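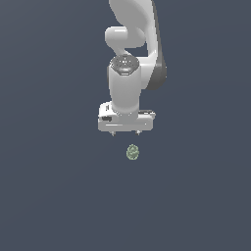 ## Cabbages, cold mornings and a very old crock

Vasiliki Mitsotakis-Vlachou puts the kettle on before she'll talk about anything, and by the time I had sat down in her kitchen in Evatdale there was tea, a plate of cheese pie and a jar of something pale and sour that I was told to try first. It was her October cabbage, put down with salt and a few caraway seeds, and I had three helpings before I remembered to take my notebook out.

She has been growing cabbages on the slope behind the house for 13 years. Before that she had a flat in Lorkport with a balcony "the size of a tea towel", where she managed parsley and one sulky lemon. "I bought this place for the shed," she told me. "My husband thought we were buying it for the view, and I let him think so until the first load of manure came."

The first year she planted 300 seedlings, far too many, and lost most of them to white moth. "I cried a bit and then I read everything the library had." These days she keeps it to 100 plants under fine netting, and she has become fussy about spacing. The gap is 50 centimetres, measured with a stick her father cut for his own rows, and she won't hear of squeezing them in any closer.
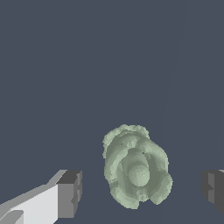

How do you know when a cabbage is ready to pick?

"You squeeze it," she said. "Put both hands around the heart and press, like you're checking a loaf. If it gives, leave it another week. If it's hard all the way through, get your knife, and don't wait for rain or it'll split on you."

We got onto flavour after that, and we stayed there for quite some time. She is sure that a run of cold nights makes the leaves sweeter, and she'd sooner pick at six in the morning with numb fingers than in the afternoon when they've gone a bit limp. The outer leaves go into soup or to the chooks. The hearts are shredded for the crock, a heavy brown thing with a chipped lid that came from her neighbour's clearing sale, and whatever is left gets rolled around rice and mince with plenty of lemon.

She swaps seed by post with a growers' club in Varnovholm, and one winter a cousin brought her back a recipe from Cáceres for cabbage fried slowly with garlic and smoked paprika. "I make it every fortnight now," she said, "and my mother would be horrified, because there's no dill."
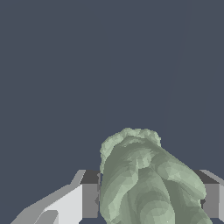

*A green, lumpy mass; cabbage is the mainstay of the Evatdale kitchen.*

I asked what she'd tell someone starting out with one small bed. She thought about it while she wrapped the rest of the pie for me to take home (I did protest, though not very hard). "Plant six. Give them good dirt and put the net on the same day, the very same day, before you go in for lunch. And learn two ways to cook it that you really love, or you'll be giving them away at the gate like I was."

The jar is in my fridge now, and she wants it back.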